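April 3, 2018

Second day of the gripper comparison. I finished the Rizzi set before lunch, 40 runs, and started on the Tokden right after. Both are two-finger models and both go on the same simulated arms, so swapping them only means changing one file and restarting. The restart takes longer than the swap.

The Rizzi numbers are decent. It got hold of the target in 29 of the 40 runs. Most of the misses were the same miss: the fingers came in a little high, touched the top of the object and pushed it back on the shelf. After that the planner would not try again. I wrote down the seed for each one so I can replay them with the other gripper.

The Tokden opens wider but the palm is deeper, and I had forgotten to change the offset in the controller. The first few runs were useless for that reason and I threw them out. Once the offset was right it looked better than I expected. It closes slower. I don't know yet if that is the model or my gains, and I should check before I say anything to the people at Gruvholm, who want to buy the real one by July.

Spent too much of the afternoon on the controller rate. At 400 Hz everything is stable. When I dropped it to save time, the fingers started to shake on contact, and one run ended with the object under the cabinet. Went back to 400 and left it there. It makes a full set slow - I had time to eat, answer mail and clean the coffee machine.

The kitchen file from Grodville is better than the old test room for this. A shelf inside a refrigerator forces the arm to come in from the front, with a door to keep clear of, and that is where the wrist length starts to matter. On the open table all the grippers looked about the same. I would like to run the whole comparison over again in the kitchen, but that is 434 runs and I don't have the machine for that long. 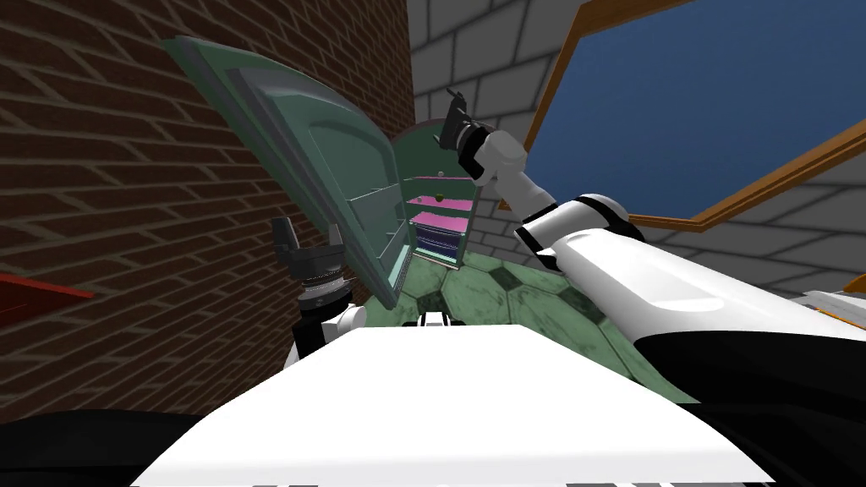

I also moved the start pose twice. With the hands low, the elbow had to swing out too far on the way up and the planner gave up on the top shelf. Starting the right hand higher fixed most of it. The left one can stay where it is for now, it only matters when I get to the door tests.

Left the Tokden set running when I went home, logging to the shared drive. Tomorrow I need to read the logs, replay the bad Rizzi seeds and fix the plot script, which still labels both grippers the same. Also ask Grodville if the shelf friction is a measured value or somebody's guess. If it's a guess I may have to run the Rizzi set again.

Back to top | Contact | Copyright 2018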